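Forum Rando et Bivouac > Matériel > Vêtements et couches

Sujet : Gants de ski de rando, laine ou synthétique en dessous ?

isla_w
Bonsoir à tous, je me décide enfin à poser ma question après vous avoir lus tout l'automne ! Je cherche des sous-gants pour la rando à ski en décembre. J'ai les mains qui gèlent à la moindre pause (et je fais beaucoup de pauses, surtout quand il y a du chocolat). J'hésite entre les Kornley en mérinos et les Ellent en polyester brossé. Quelqu'un a comparé les deux ?

Corey Partington
Salut Isla et bienvenue ! Kornley sans hésiter, je les traîne depuis deux hivers, y compris une nuit en refuge où le poêle avait décidé de faire grève. La laine garde un peu de chaleur même quand on a transpiré dedans à la montée. Seul bémol, le bout de l'index s'use vite si tu manipules beaucoup tes peaux. J'ai reprisé le mien, c'est moche mais ça tient.

dinesh_a
Pas d'accord avec Corey, et je le dis avec toute mon affection. J'ai fait une boucle de 756 mètres de dénivelé avec les Kornley, ils étaient trempés en haut et encore trempés à la voiture. Les Ellent, je les glisse dans la veste pendant le casse-croûte et je repars avec des gants secs. Pour quelqu'un qui s'arrête souvent, ça compte énormément.

Corey Partington
Trempés à 756 mètres, Dinesh, c'est que tu pars trop couvert ! On te le répète chaque hiver :)
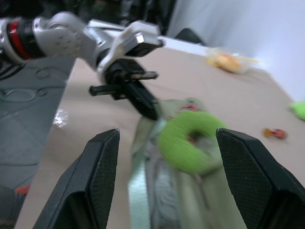

Ataahua H.
Je me mêle de la conversation parce que je crois que vous oubliez tous les deux l'entretien. Mes premiers sous-gants en mérinos ont rétréci dès le deuxième lavage, j'étais furieuse, et depuis je les lave à la main, à l'eau froide, avec un peu de lessive pour laine, puis je les presse à plat dans un linge, sans tordre. Un vieux torchon vert clair comme celui qui est sous l'anneau en peluche fait très bien l'affaire. Ensuite, séchage à l'air libre, loin du radiateur. Ceux que j'ai maintenant ont gardé leur taille, et je sors presque tous les dimanches. Cela dit, si tu es du genre à tout jeter dans la machine en rentrant, prends du synthétique, Isla, tu seras plus tranquille.

isla_w
Merci pour toutes ces réponses, vous êtes adorables ! Je suis tout à fait du genre à tout jeter dans la machine, je le confesse. Et côté taille, il faut prendre plus grand si on met une moufle par-dessus ?

dinesh_a
Garde ta taille habituelle pour le sous-gant, c'est la moufle qu'il faut choisir un peu large. Je fais du 8 dans les deux, avec des Clakotis par-dessus, et je peux encore bouger les doigts. Si ça serre, tu auras froid, même avec la meilleure laine du monde.

Corey Partington
Là-dessus je suis d'accord. Pour la laine, je ne lâche rien.

isla_w
Bon, je commence par les Ellent et je garde les Kornley pour mon anniversaire. Je vous raconte après la première sortie !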